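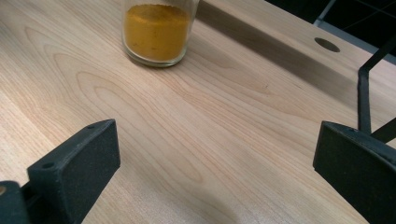
19 de abril de 2022 – mesa clara, tarros y tinte amarillo

Sigo con el cuaderno donde lo dejó Marijke, que escribe mucho más ordenado que yo, así que paciencia. Hoy tocaba empezar con los amarillos para la serie Bavon y de paso decidir de una vez qué hacemos con la mesa clara, que lleva desde el traslado sin sitio fijo.

Primero los polvos. El tarro de cúrcuma es el del pedido de Futmont, el de 456 g. Lo pesé con tarro y todo y la balanza marcó 942, pero me olvidé de tarar (otra vez, ya sé), o sea que ese número no vale para nada y lo apunto solo para que nadie lo use. Larysa quiere que los baños salgan todos de la misma partida, y me parece bien. Si mezclamos con lo que queda del invierno, luego no hay manera de saber de dónde viene cada tono. 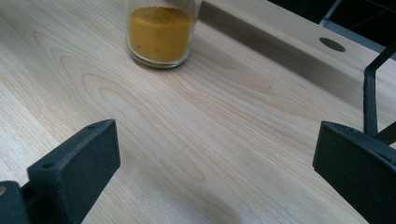
Para las muestras pequeñas voy a seguir la receta de Valentyna: fibra mordentada con alumbre, baño corto y nada de hervir. Ella lo hace a ojo, yo no me atrevo. Lo que sí le copio es lo de tener el polvo en vidrio transparente, porque se ve de un vistazo cuánto hay, y el tarro está todavía bien lleno, así que no pido más hasta junio. También se ve que el color tira a ámbar hacia el fondo. Quiero sacar una cucharadita de arriba y otra de abajo y teñir dos hilos iguales, a ver si la diferencia llega a la lana o se queda en el vidrio. Urmila dice que será cosa de la luz. ¡Apostado queda un café!

Agua: la del grifo, 400 ml por baño. Si alguien encuentra la jarra graduada, que la devuelva al estante de Mekik, por favor, llevo toda la mañana midiendo con un vaso de yogur.

Y ahora la mesa. Khrystyna-Mariia propone dejarla para cortar patrones y teñir en el banco viejo. Yo al principio protesté – es la que más cómoda me queda de altura – pero la cúrcuma mancha todo lo que toca y me daría una pena tremenda estropearla. El tablero es de tono muy pálido y cualquier salpicadura se iba a quedar ahí para siempre.
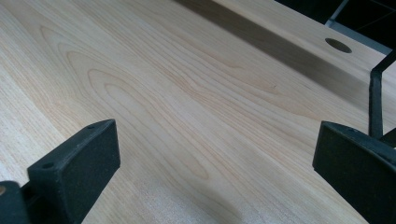
La mesa clara: las vetas en arco y, junto al borde del fondo, el agujero redondo.

Lo del agujero hay que hablarlo con Lytvynenko cuando venga a mirar los enchufes. A mí me vendría de perlas pasar por ahí el cable de la lámpara y no tenerlo cruzado por donde cortamos. Marijke prefiere taparlo, que se le cuelan los alfileres. Lo dejo abierto en el cuaderno (y en la mesa, de momento).
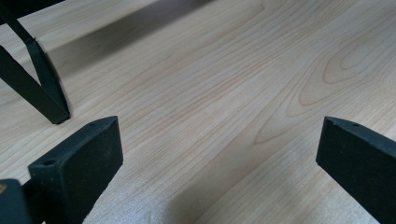 Los patrones de la serie Bavon son 3 y todos llevan piezas largas, de manera que necesitamos una referencia recta para alinear el papel. Normalmente pego una tira de cinta y listo. En este tablero igual me sirve la propia veta, que en buena parte es fina, recta y muy junta, aunque hacia donde se enrosca en esos óvalos alargados ya no hay quien se guíe. Probaré con el papel fino, que transparenta bastante, y si me lío vuelvo a la cinta.

Pendiente para la próxima:
– tarar la balanza ANTES de poner el tarro
– los dos hilos, polvo de arriba y polvo de abajo, con etiqueta
– preguntarle a Valentyna cuánto alumbre es «un poquito»
– hule para el banco viejo, el de cuadros ya no da más de sí
– pasarle a Larysa las medidas de las piezas largas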